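Butcher Block: A Tabletop Made of Many Pieces
Everyday Things Explained, by Leire Palacios

Look closely at a wooden tabletop. Sometimes the whole top seems to be one big slab. Other times you can see lines where smaller pieces of wood meet. A top made from many pieces glued side by side is called butcher block.

The name comes from butchers, the people who cut and sell meat. Long ago, many butchers chopped meat on a section of tree trunk. A trunk is strong, but it can split as it dries. Later, makers learned to glue lots of smaller pieces together into a thick block that held up better. Today the same kind of wood is used for kitchen counters, workbenches, desks, and cutting boards.

What is grain?

A tree is made of tiny tubes and fibers that run up and down the trunk. They carry water from the roots to the leaves. When the tree is cut into boards, you can still see where the fibers were. They make streaks and stripes in the wood, and we call that pattern the grain.

Grain usually runs along the length of a board. Try this with a wooden ruler or a bare wooden table. Rub your finger gently along the stripes, then across them. You may feel tiny bumps going across.

Trees in places with warm and cold seasons add a new ring each year. In spring the tree grows fast and makes lighter wood. In summer it slows down and makes darker wood. When a saw slices through the rings, they turn into the stripes and curves you see on a board.
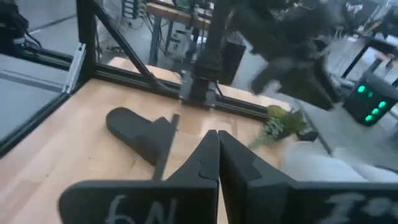
A light-colored wooden tabletop with butcher-block grain.

Why is some wood light and some dark?

Different trees make wood of different colors. Maple and birch are pale. Cherry is reddish. Walnut is dark brown. Light can change the color too. Cherry gets darker after it has been near a sunny window for a while. If you leave a book in the same place for months, you might find a lighter rectangle under it.

How is a butcher-block top made?

First, logs are sawed into boards. The boards have to dry, and that can take months outdoors or a few weeks in a big heated room called a kiln. Wood from a fresh log is full of water. It shrinks as the water leaves, so the drying comes before the gluing.

Next, the dry boards are cut into strips. A worker spreads glue on the sides and lines the strips up next to each other. Long clamps squeeze them together until the glue sets. Then the whole top is sanded smooth and rubbed with oil or covered with a clear finish.

At the Gallardo workshop, where my sister Lucía Palacios makes tables, one large top used 119 strips. She lays the strips out on the floor first and moves them around until she likes the pattern.

Edge grain and end grain

There are two main ways to put the pieces together. In an edge-grain top, long strips lie on their sides, and you see long stripes. In an end-grain top, short pieces stand upright, so you see the cut ends of the wood. It looks a bit like a checkerboard.

End grain is often used for chopping. The knife slips between the fibers, a little like a finger going into the bristles of a brush. Edge grain is easier to make and usually costs less, and many tables and counters are made this way.

Does wood move?

Yes, a little. Wood takes in water from damp air and swells. In dry air it shrinks again. A wide tabletop can be slightly wider in August than it is in January – too small a change for you to notice. Furniture makers leave room for it when they fasten a top to its legs.

Taking care of a wooden top

Wipe up spills soon. Put something under hot pots. Use a cutting board when you slice an apple. If the wood looks dull and dry, a grown-up can rub in some oil made for wood. Small scratches can often be sanded away.

Words to know

Grain: the pattern made by the fibers in wood.
Kiln: a heated room or oven for drying wood.
Clamp: a tool that squeezes things together and holds them.
Finish: a coating that protects wood.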